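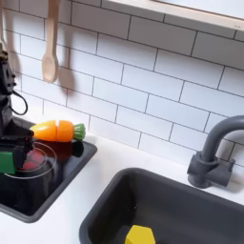
A robot arm, a toy carrot and a play stove. Look for the green gripper finger!

Why Did the Robot Drop the Carrot?

Picking up a carrot is easy for you. For a robot it's a big job! A robot named Redura was learning to move play food around a toy kitchen, and one afternoon it kept going wrong. It grabbed the carrot, lifted it, and plop! Down it went, 2 times in a row.

So what happened? The robot was squeezing too gently. Its motor had a loose plug, so the message "squeeze harder" only got through some of the time. Engineers call this a fault. Faults are like clues, and finding them is detective work!

First the team pressed the big stop button. That's the number one rule: never reach near a robot arm while it has power, even if it's sitting still. It could start moving again in a blink. Then they pushed the plug back in and tested the grip 42 times. No more plops!

Try it: pick up a carrot using only two fingertips. How softly can you hold it before it slips?

Filed under: Robots & Machines, Oops! Science

Comments
carrotfan: i dropped mine on the dog
Room 3: We tried it with grapes too. SO hard!!
mika_b: does the robot get to try the sink next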